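Bouchra Naciri had the tea poured before I got my coat off, and she was already apologizing for the cushions, which looked perfectly fine to me. She has been looking after the front room at the Hama guesthouse in Terunthorpe since it opened in April, and she talks about the sofa the way other people talk about a difficult but much loved aunt.

"A pale sofa is a promise you make every morning," she told me, laughing. "My brother Samir said get brown, get brown! But I sat on this one in the shop for 10 minutes and I was gone, I was finished." 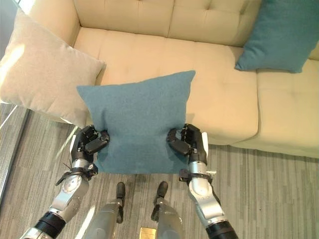
The teal cushion and the cream tufted sofa in the front room.

The cushion cost her 2 dollars at a church sale, and she has turned down offers for it (one guest went as high as 60, she swears). "It's faded a little, that dusty blue, and I like it better for that," she said. "You pick it up by the sides, you give it a good squeeze, and you put it back on its corner. Never flat. Flat looks like a waiting room."

The buttons are another story. Crumbs love a tufted back, and she goes over every dimple with a soft paintbrush before breakfast, humming, with the radio on low. "Samir thinks I'm crazy," she said, and filled my glass again.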